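Prila Cold Water Laundry Liquid - 2 litre
Home > Laundry > Liquids > Prila Cold Water

Product code: PCW-2
Availability: In stock
Sizes: 700 ml, 2 litre, 5 litre refill

Prila Cold Water is a concentrated laundry liquid for coloured and dark clothes. It is made for short washes at 20 or 30 degrees and can be used for hand washing in a sink or bowl. The scent is light and mostly gone by the time the clothes are dry. An unscented version is sold separately under the same name with a grey label.

The liquid contains no bleach and no optical brighteners. Brighteners are what make white shirts look very white in daylight, but on reds, navy and black they can leave a pale cast after a number of washes. If you wash mainly whites and towels, Emutness Whites Powder is the better choice.

How much to use

The cap has two lines inside. Fill to the lower line for a half load or lightly worn clothes, and to the upper line for a full load. In hard water areas add half a cap to either amount. Pour into the drawer or straight into the drum before the clothes go in. Do not pour undiluted liquid on to silk or viscose.

For hand washing, use one capful in a bowl of cool water. Stir it first, then add the clothes, press them through the water a few times and leave for 16 minutes. Rinse until the water runs clear. Cotton T-shirts should be rolled in a towel and not wrung, as wringing pulls the neckline out of shape.

New red and dark blue items

Strong dyes often shed a little colour in the first few washes, and no laundry liquid stops this completely. Wash new items on their own or with similar colours until the rinse water stays clear. To check a garment, wet a hidden part of the hem, press a white cloth on it and look for colour on the cloth. If there is any, keep the garment away from light colours for now.

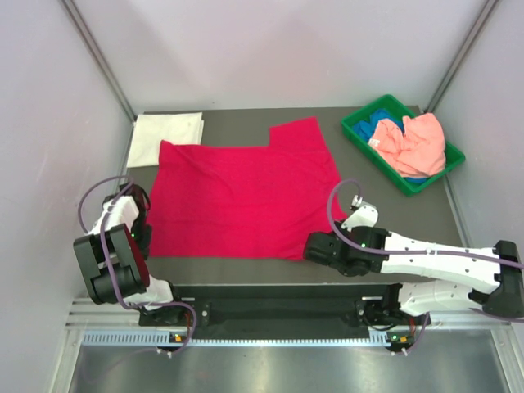 Drying makes more difference to colour than most people expect. Direct sun fades red faster than almost any other shade, so turn T-shirts inside out before hanging them, or dry them indoors near an open window. Smooth the seams and hem by hand while the cloth is damp. Most jersey then needs no ironing, or only a quick press on the back.

Stains

Rub a few drops into the mark with a finger, leave for five minutes and wash as usual. This works well on tea, gravy, grass and make-up. Oil and candle wax need a warmer wash than this liquid is meant for, so check the care label first. Rinse blood in cold water before using any product on it.

The Rätsep Stain Brush has soft bristles and can be used on cotton and polyester. It is too coarse for fine knitwear.

Not suitable for

Wool, cashmere and silk. Please use Iren Wool Wash for these. Waterproof jackets should also be washed with something else, as any ordinary detergent leaves a residue that affects the coating.

The bottle

The 2 litre bottle has a side handle and a screw cap that doubles as the measure. Rinse the cap under the tap after use or put it in with the wash. The 5 litre refill comes in a plain container with a wide neck. It is heavy to pour from when full - a funnel is available in Accessories, or choose the tap fitting at checkout.

Bottles and containers can go in household recycling in most areas once empty. Leave the cap on.

Storage

Keep upright in a cupboard, away from frost. If the liquid has been very cold it may turn cloudy or thicken. Bring it indoors overnight and turn the bottle over gently a few times before use. Once opened it keeps for some 16 months.

Safety

Causes eye irritation. Keep out of reach of children. If the liquid gets in the eyes, rinse with plenty of water for several minutes, take out contact lenses if you can and carry on rinsing. Get medical advice if the irritation continues. If swallowed, seek medical advice and have the label to hand. Full ingredients are printed on the back of the bottle, and a safety data sheet can be requested through the contact form.

Delivery and returns

Orders placed before 2 pm are sent the same working day. The 5 litre refill goes by a separate carrier and is only sent out on a Tuesday, so it may arrive after the rest of your order. Liquids cannot be sent to a parcel locker.

Unopened bottles can be returned within the period shown on your order confirmation. If a bottle arrives leaking, keep the packaging, take a photo and send it to us with your order number. We will post a replacement and you do not need to return the damaged one.

Often bought with this item

Prila Cold Water Unscented, 700 ml
Rätsep Stain Brush
Iren Wool Wash
Funnel, wide neck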